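Stripes in Everyday Clothing

A stripe is a band of color that differs from the cloth on either side of it, and I'd argue it's the oldest pattern we still wear without thinking! I've been keeping up this entry for 6 years now, mostly from my desk in Jardine, and I still find things to add.

Stripes get into cloth in two main ways. They can be woven or knitted in, by changing the yarn color as the fabric is made, or they can be printed on top afterward. Check the inside of a shirt if you're curious (I do this in stores, sorry). A knitted-in stripe shows on both sides, while a printed one usually looks pale on the back.

The old mill at Nivelano listed 822 stripe patterns in its sample books, and the textile museum in Odon has 2,917 swatches in drawers you can pull out yourself. Go in January, when it's quiet.

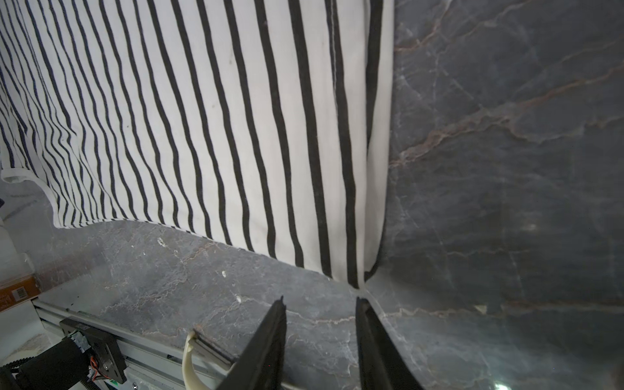
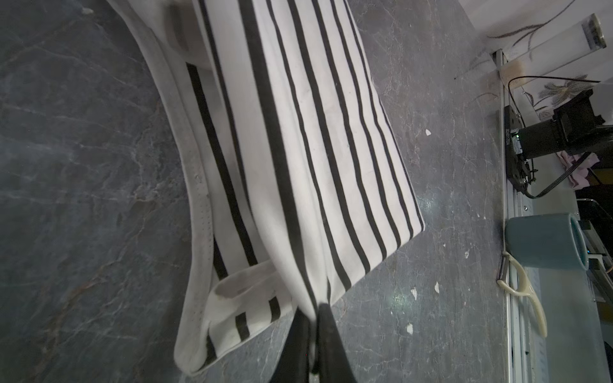
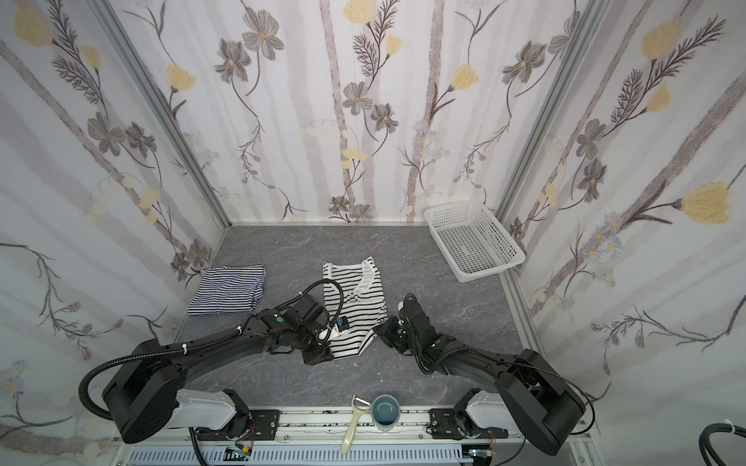 Black and white is still the pairing I like best.

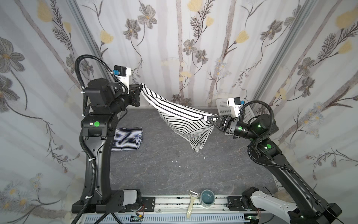
A reader in Trirero wrote in to say that I'd skipped ticking, the tight striped cotton used for mattresses and pillows, and that it deserved a mention well before any sailor shirt did. Fair enough! Ticking is a dense weave, made that way so feathers can't poke through, and it has been turned into aprons and work pants too.

Matching stripes at a side seam takes extra fabric, so cheaper shirts often skip it. I wash mine inside out in cold water, and my oldest one has lasted over 5 years with its dark bands still dark.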